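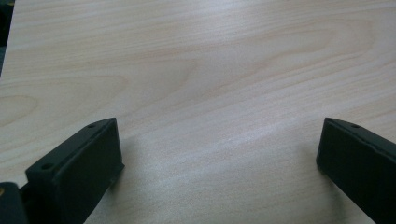 Oct 11, 2021. Pads, glare, and the second hand unit

OK, so I finally got both hand-held grippers on the bench at the same time, which I've been promising Renji Yagi since March. Notes while it's all fresh, mostly for me and for whoever picks up the Murakami task list next.

Setup first. Pale wood table, overhead lights on, blind up. Firmware on both units is the same build (checked twice, after last time!). Camera exposure on auto to start.

**Glare.** The tabletop bounces a big white smear right into the middle of the view when I get down low, and auto exposure chases it. With the fingers open and nothing between them you can still make out the grain through the bright part, so it isn't fully blown out, but I don't love it. Tried locking exposure on the Vultitz controller and that behaved much better. I'd rather fix it in the lights than in software, though. Renji votes for a matte mat. I said the mat will slide around and we'll spend a whole day re-taping it. To be continued.

**Finger pads.** Two sets to compare: the Kurard ones and the Narnora ones. Both black, both bolt on with the same hole spacing (thank you, whoever decided that), so a swap is quick once you find the small driver. The Narnora set feels grippier on smooth packaging when I squeeze by hand, and it also picks up lint like crazy. The Kurard set lets things slip a little before it bites, and I kind of like that for packets because you can feel your way in.

Then on to the sachet box, the fun part.

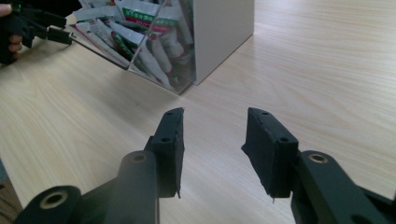 The packets are jammed in there at every angle, and the pad is fat compared to the space you want to put it in. My best approach so far is coming in over the top with the fingers barely open, tipping one pad down along the side of a packet, then closing slowly. Going in wide just plows the whole pile. I did 17 tries per pad set. Kurard got 3 doubles (two sachets at once), Narnora got 2, so no winner there. I want a lot more runs before I say anything out loud at the meeting.

The fuzzy covering is fraying along the bottom edge of the pads, with a loose strand hanging down on each side. I'm going to trim those before the next session and try wrapping the covering all the way under so there's no raw edge to catch. If that doesn't hold, I'll ask for a molded version.

Two people working one box is awkward, by the way. We kept bumping elbows and then politely waiting for each other, which eats the clock. Calling out "in" and "out" helped a ton, silly as it sounds.

Next up:

- trim and rewrap pads, both sides
- exposure lock on by default
- repeat the sachet runs with the box turned the other way
- order more of the short screws (part 153 in the drawer list, we're nearly out)
- mat or no mat, settle it with Renji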